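On April 18, 2019, Subira Rweyemamu wrote:

> The Ackroyd wage panel has 300 households in wave one and 112 of them drop out before wave three. Has anyone used the Virkar weights on a panel this small? I am getting odd standard errors on the child poverty estimates and would like to know if it's me or the weights.

Subira,

I used them in March for a chapter on single parents and low pay. My panel was a bit smaller than yours, 200 households, and I had the same trouble. The weights are built for cross-sections, so they take no account of who left between waves. I ended up modeling dropout first and multiplying the two sets together.

Two things to check before you do that:

- Trim the largest weights. I had 9 cases doing most of the work.
- Cluster on the original household, even after people move out. The Hultix code does not do this by default.

The second one changed my standard errors more than the first. My poverty rates hardly moved - only the intervals got wider.
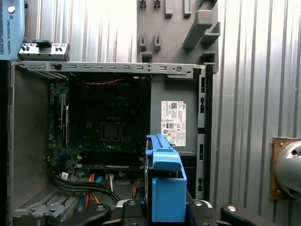 Fukuslow wrote to me off list that trimming is a mistake with child outcomes, as the big weights tend to sit on large families. I take the point, and would report both versions.

I can send my do-file if you want it. The comments are a mess.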